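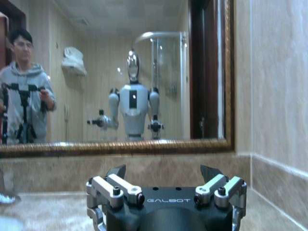

The gilded mirror above the marble vanity.

Janaína Camargo loves a bathroom with a bit of drama, and she's happy to talk about hers for as long as you'll let her. "The mirror's my favourite, always has been," she says, "all that gold, and the beige tile going quietly along beside it." 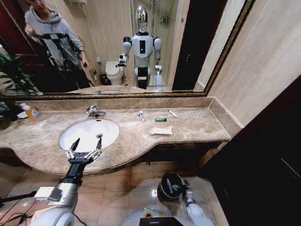 Glass shower and pale tile, reflected.

"I wanted a plant in there too, something green and a bit unruly!"

14 shares 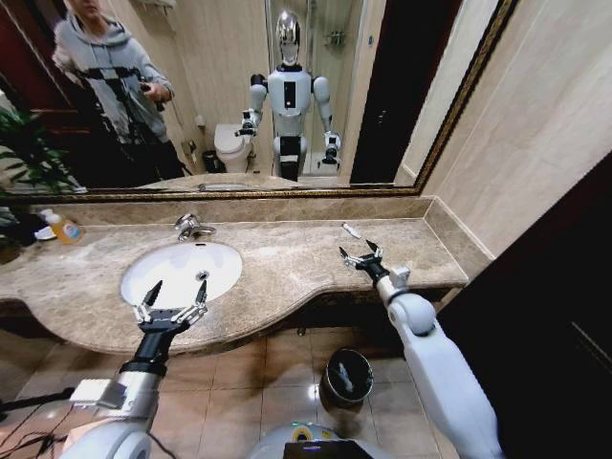

The oval sink and wavy counter edge.

"And that curvy edge, well, I run my hand along it every April when I do the big clean."

2 comments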